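Flandwood moves Agyeman to right tackle, signs Korletey to one-year deal

Filed under: Roster, Offensive line

Flandwood will open camp with Sena Agyeman at right tackle, the club confirmed in its March roster notes, and has added free agent guard Yaw Korletey on a one-year contract. The two moves settle three of the five spots on a line that used six different starting combinations last season.

Agyeman played left guard in each of his first two years. The switch outside had been discussed since the end of the schedule, when he finished the final two games at tackle after injuries to both players ahead of him. Flandwood ran for 200 yards in the second of those games, a home win over Stultmont, and most of the gain came on outside zone to his side.

The staff's case for the change rests on pass protection. Agyeman's kick slide is quicker than that of last year's starter, and his punch timing held up against wide rushers in the limited sample available. The concern is depth of set. On longer-developing throws he tended to stop his feet at the fourth step, which opened the inside counter. Stultmont got one sack that way and nearly had a second. Line coaches expect to spend the first part of camp on vertical sets against a wide alignment.

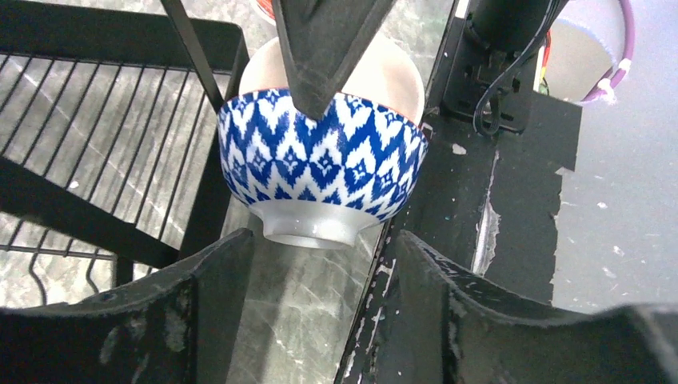 Korletey takes the left guard spot that Agyeman leaves. He started two seasons for Stultmont, where he played in a gap-heavy scheme and pulled on most of the team's power and counter calls. Flandwood runs less of that. Its base run is zone, with the guards working combination blocks up to the second level, and Korletey will have to adjust his first step accordingly. He is a stronger player at the point of attack than the man he replaces, and he anchors well against a bull rush.

His contract covers one season, with part of the base salary guaranteed at signing. It also carries playing-time bonuses at 60 and 90 percent of offensive snaps. The lower threshold is considered likely to be earned under league cap rules, as Korletey passed it last year, so that money counts against the cap right away. The upper one does not count until he reaches it. There is no option year and no void year, and the full charge comes off the books when the deal expires.

The club has not said whether Korletey will wear 69, the number he had at Stultmont. It is open on the current roster.

At center, the position remains a competition. Last year's starter is under contract but missed spring work with a shoulder problem, and the backup, Addo, took every snap with the first group in the most recent sessions. Addo is undersized for the position and gives ground to nose tackles lined up directly over him. He makes the protection calls cleanly, however, and had no bad shotgun snaps in his three starts. 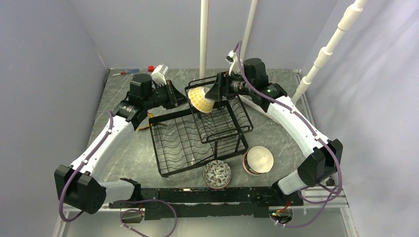

Right guard is the least settled of the remaining spots. Cluketti started there for most of last season and graded out as the weakest run blocker of the group, though he was rarely beaten in protection. With Agyeman now next to him, the two will have to sort out stunts on that side together — a problem area in each of the team's road losses. Opponents looped the end inside behind a slanting tackle, and the right side was late to pass off the rusher more often than not. Flandwood is expected to use more full-slide protection on third down until the pair has had enough work together.

Left tackle does not change. The starter there played every offensive snap last year and is signed for two more seasons.

Behind the first five, depth is thin. The club carries one true swing tackle, and Korletey has never played outside in a regular-season game. If either starting tackle is lost, the likely answer is the swing man on the left or Agyeman shifting over, with a tight end kept in to help on the right. A veteran tackle could still be added before camp, but cap space is limited after the Korletey signing. A restructured contract elsewhere on the roster would be the simplest way to make room.

Both players are eligible to take part in the next phase of the offseason program. Contact between offensive and defensive linemen is not permitted until camp, so the first real look at the new right side will come when pads go on.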